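The Long Way to a Good Night's Sleep

My grandmother went to bed at nine and got up at five, and if you asked her how she slept she looked at you as if you'd asked how she breathed. I did not inherit this. I have been a poor sleeper since college, and by last July I had reached the stage where I was reading the backs of cereal boxes at three in the morning, just to have something to do with my eyes.

So I went to see Siriporn Srithong, who has spent most of her working life helping people like me, and who runs her practice out of two upstairs rooms over the Rattanakul bakery. You climb the stairs through the smell of warm bread, which I think does half her work for her.

I had brought a notebook full of numbers. I'd been using the Flunari, one of those little apps that scores your night, and I was proud of my record keeping even if the record was terrible. She turned the pages politely, closed the notebook and asked me what my bedroom was for.

I said it was for sleeping, of course. Then I thought about it a little longer. It was also where I folded laundry, paid bills, argued with my sister on the phone and ate more toast than I'd care to admit.
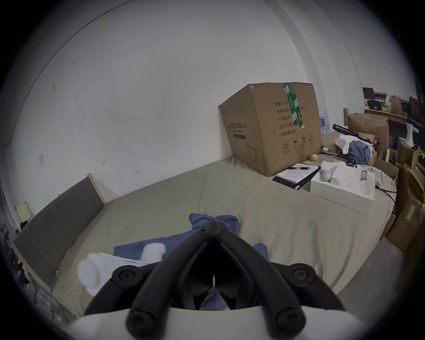

Her advice was so plain that I nearly felt cheated. Get up at the same time every morning, even after a bad night. Keep the bed for sleeping. If you're awake and fretting, go sit in another room with a dull book until your eyelids get heavy. I chose a history of the Lerkov canal, 900 pages long, and I can report that I have never made it past page 271 (there is a dispute over a lock gate that would put anybody under).

The first 2 weeks were miserable. I was cross with my husband, cross with the dog, and I fell asleep at a matinee of a play I had very much wanted to see. I called Siriporn to complain, and she listened for a good long while and then told me to keep going.

Somewhere in the third week I slept until the alarm. I lay there listening to the garbage truck coming up Davlow Street – a sound I usually met with my eyes already open – and felt almost shy about it, the way you do when someone pays you a compliment in front of company.

I still have bad nights, maybe one in a week. When they come I put on my robe, go down to the armchair by the kitchen window and find out how they're getting on with that lock gate.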